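What Happens to Wrappers? Our Snack Packaging Project
Environmental Studies, Spring Term Report

Why we picked this

Everybody in our group eats too much candy during exam weeks, so the topic kind of picked itself! We wanted to know how much snack packaging one school goes through, what people think happens to it, and where it ends up once the bag is tied shut. We started in April with the two bins outside the Nunby building, the one by the vending machines and the one by the bike racks.

How we sorted

We emptied both bins at the end of lunch for 7 school days and sorted everything into paper, hard plastic, drink cartons and what we called "crinklies" (anything thin and shiny that makes noise). In total we logged 529 pieces. The crinklies pile was the biggest by a mile, and we loved how loud it was. Most of it was candy and chip packaging, with a surprising number of granola bar sleeves mixed in.

We used a spreadsheet for the tally and gave every piece a type and a brand if we could still read it. Etico bars got their own column after the first day because they kept showing up! 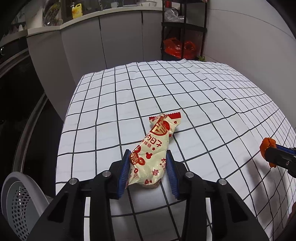
Wrappers should be counted by weight, one reader of our draft wrote, or else a tiny toffee twist looks as bad as a family-size chip bag. We think this is a really good point. We had only borrowed the kitchen scale for 2 of the days, so we can't redo the whole table, but on those days the chip bags did move way up the list and the small candies dropped to almost nothing. Next time we would weigh everything from the start.

Why the thin stuff is hard to recycle

A lot of snack film is made of layers stuck together, often plastic with a very thin coat of metal. Each layer does a job (keeping air out, holding the ink, sealing the ends) and pulling them apart again is slow and costly. Small pieces also slip through the sorting screens at many plants. We wrote to Wultent, the company that collects from our school, and they told us that candy wrappers go with general trash. Half of our group had been putting them in the blue bin for years!

What we'd like to try next

The Deligiannis snack stand sells loose nuts and dried fruit by the scoop, and we want to ask if students could bring their own tubs. We also made a new bin label with real wrappers taped on it, and it goes up after the break. The full tally sheet is in the appendix, including the column for things we could not identify.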